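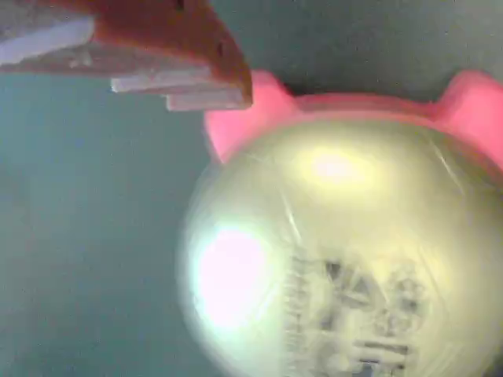

Boa tarde a todos. Hoje quero falar do adiamento, o hábito de deixar para amanhã a tarefa que nos incomoda. Em março fizemos na Zimum um pequeno inquérito, com 299 respostas, e a maioria escreveu que adia por medo de fazer mal. Quando a tarefa é grande, a pessoa vê só o tamanho dela. Olhem as placas brancas por baixo da peça laranja: estão em degraus, e é assim que eu peço para dividir o trabalho, um degrau de cada vez.

(pausa, beber água)

Contar o caso da A-yeong Won. Ela tinha de escrever um relatório de 4.000 palavras e ficou duas semanas sem abrir o ficheiro. Combinámos só o título e uma frase. No dia seguinte, mais uma frase.

Perguntar à sala: qual é a tarefa que vocês adiam agora? Esperar as respostas, não ter pressa.

Gyu-bin Shim discorda de mim neste ponto. Ele acha que o prazo curto ajuda mais. Dizer isto com respeito, ele está na sala.

Exercício: escrever num papel o primeiro passo, que caiba em dez minutos.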